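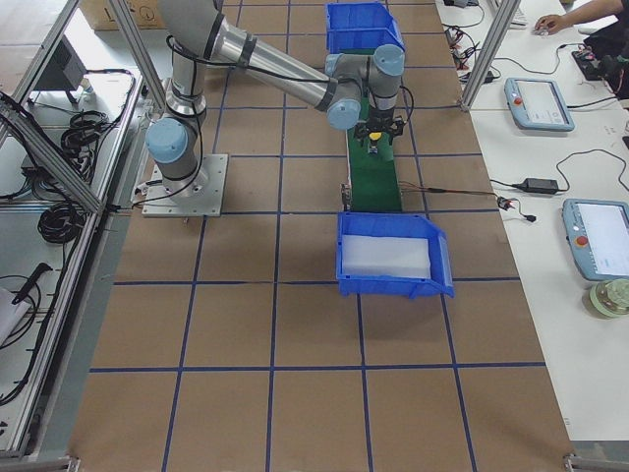
4.2 Règles de partage de l'espace de travail

Avant d'en venir aux mesures, il nous faut dire un mot des règles que nous nous sommes données, car elles ont beaucoup compté – plus que nous ne l'imaginions au départ. La consigne Neveck, rédigée en avril, tient en trois points : aucun bras ne se déplace tant qu'une main se trouve au-dessus du plan quadrillé, chaque pupitre garde son arrêt d'urgence dégagé, et la zone du convoyeur n'appartient qu'à un seul bras à la fois. La figure 3 montre les deux pinces vides, au-delà de la bande, vers ses deux extrémités, position que nous recommandons avant toute reprise de cycle.

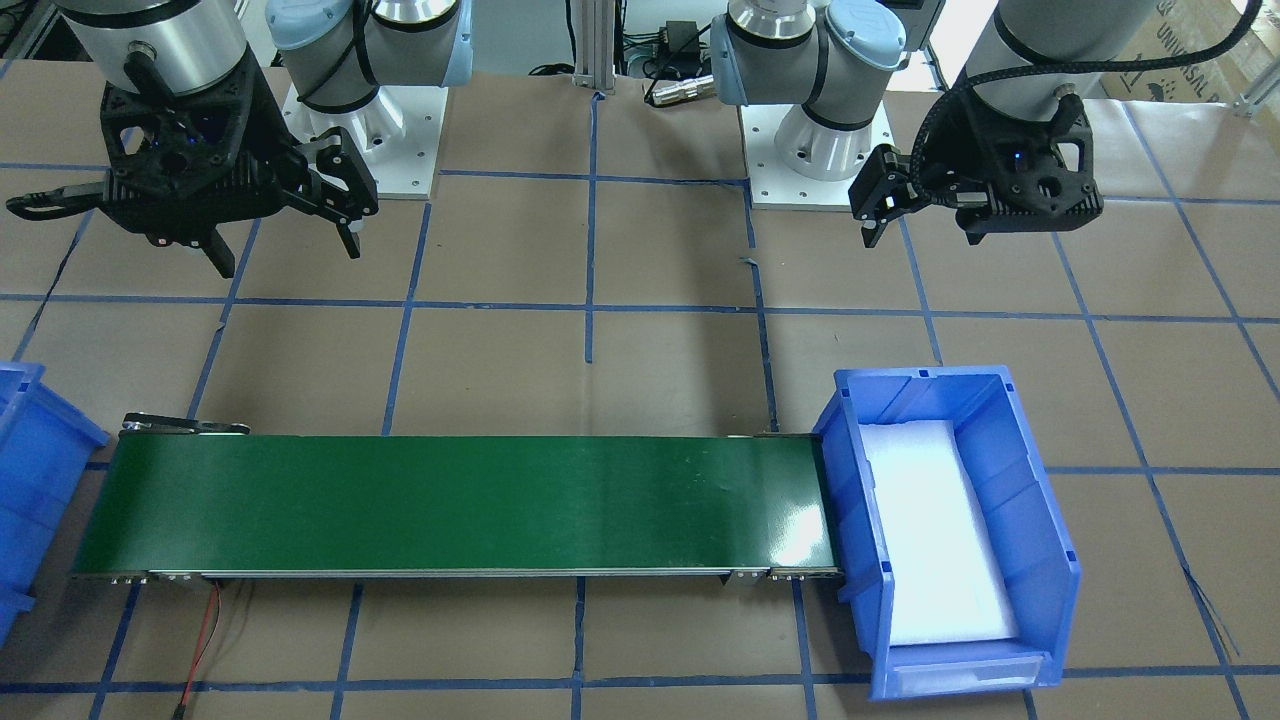
Figure 3. Les deux bras, le convoyeur et les bacs bleus.

Teresa Salgado nous a fait remarquer, à juste titre, qu'une telle règle reste fragile si elle n'est pas aussi inscrite dans le programme. Nous l'avons donc doublée d'un verrou logiciel, avec un délai de 2 s avant tout changement de bras.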